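Chapter 7
When the Cable Goes First

7.1 A fault that hid for 22 shifts
7.2 How a moving cable fails
7.3 Intermittent faults and how to catch them
7.4 What the safety circuit sees, and what it misses
7.5 Routing, slack and bend radius
Problems

I have been looking forward to this chapter since we started on motors back in Chapter 3. Most students come to robotics for the clever parts, the planning and the control, and I love those too. But if you want to understand a robot as a physical thing that lives in a room and wears out, spend a week chasing a bad cable. You will learn more about kinematics than you expected, and you'll never look at a loop of wire the same way again!

7.1 A fault that hid for 22 shifts

The cloth-folding cell at Cesolcombe ran two small arms side by side over one table. Each arm carried its signals and motor power along the outside of its links in a single flexible cable, tied down at a few points with slack left between them. The folding program, called Barent, was in its second year and the staff trusted it. In March the left arm stopped in the middle of a fold. The controller reported a lost encoder signal at the wrist, cut the motor power and set the brakes, exactly as it should. The operator cleared the fault, homed the arm and carried on. The next fold was fine, and so were the 1000 after it.

Then it stopped again, and this time the restart log read 1344 folds since the last service. Over the following shifts the stops came closer together, always on the left arm, and never while anyone was looking for them. The team swapped the wrist motor. They swapped the encoder. Each repair seemed to work for a day or so, and that is the cruel thing about intermittent faults: almost any repair seems to work for a day or so.

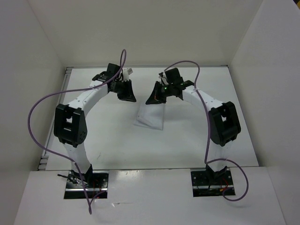 Tülin Yüksel, who looked after the cell, stopped swapping parts and started drawing. She plotted the joint angles at the moment of every stop, and a pattern jumped straight out of the page. All but two of the faults came with the elbow nearly straight and the wrist rolled hard inward, a pose the arm held for less than a second in each fold. In that pose the slack between two tie points was used up completely, and the cable was bending sharply over one edge of a bracket.

She powered the cell down, locked it out, moved the arm by hand into the suspect pose and clipped a continuity tester across each conductor in turn. One of them opened and closed as she flexed the jacket with her thumb. Under smooth, perfect-looking insulation, the copper strands had broken. By the counter, the cable had lasted 2183 cycles of a motion it should have survived for years.

Now for the part I find really exciting, and a little alarming. The broken conductor carried a signal the controller was checking all the time, so its loss was noticed and the arm stopped. A few millimeters away in the same jacket ran the gripper's force signal, which Barent read without any check at all. Had that one gone first, the controller could have kept reading the last good value and let the gripper squeeze. Same cable, same bend, very different afternoon for anyone with a hand on the table.

Keep three questions beside you as you read on:

Which conductor in a bundle is likely to break first, and why is it so rarely the one on the outside?

How would you test for a fault that exists only in one pose?

If a signal freezes and doesn't vanish, what in your system would notice?

We start with the first, and for that we need to look at what happens to a single copper strand when it is bent.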